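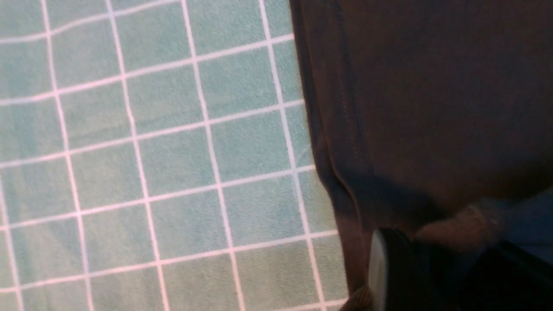

Clothes drive wraps up with 1,663 items folded and bagged

Gurkbridge, Saturday, October 6, 2018

The town's fall clothing drive closed its doors at noon today with 1,663 pieces sorted, folded and ready to go. Short of the 2,000 organizers wanted. Still well up on last time, when the count stopped before the tables were full.

Drop-off ran for 14 days at the old Ullov shoe store on the main street. T-shirts made up the biggest pile by far, dark colours mostly. Then kids' pants, then sweaters. Winter coats were thin on the ground and there's a call out for more before the cold sets in.

"People are good about shirts," said Kibet Khaemba, who ran the folding tables. "Coats they hang on to. I get it, I've had mine forever."

Folding is the slow part. Each shirt gets laid flat, sleeves in, top turned down, then checked at the neck for a size so it lands in the right bag. Anything with a tag still on it goes in a seperate bag for the school hampers. Stained or torn stuff gets cut up for rags, roughly one bag in every seven this year.

Gridded mats were the new thing. Khaemba says the lines make it easier to keep the folds the same width, and the bags pack tighter as a result. Fewer trips to the truck. He wants larger ones for the coats. 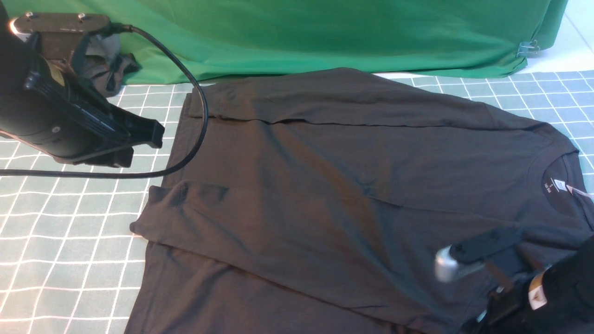
A dark T-shirt partway through folding on one of the gridded mats.

The bags head out Tuesday. Most are going to the Stasance shelter and the family centre on Căpraru Street, with the baby clothes held back for the clinic. Shelter staff have asked for mens' large and extra large first, plus socks. Socks have to be new, in the package.

Parking was a sore spot again. Cars were backed up past the bakery on opening day and a few donors gave up and left bags on the sidewalk, where the rain got at them. Organizers are asking people not to do that. If the door is locked, take it home and come back.

The Ullov space is spoken for over the winter so the next drive, in January, needs a new room. Ground floor, heat, decent light, space for 7 tables. The tables themselves are in storage and can be moved with a day's notice.

Coats can still be dropped at the library front desk during open hours. Clean, zippers working, pockets emptied please. A set of house keys turned up in a grey parka on Thursday and is also at the desk.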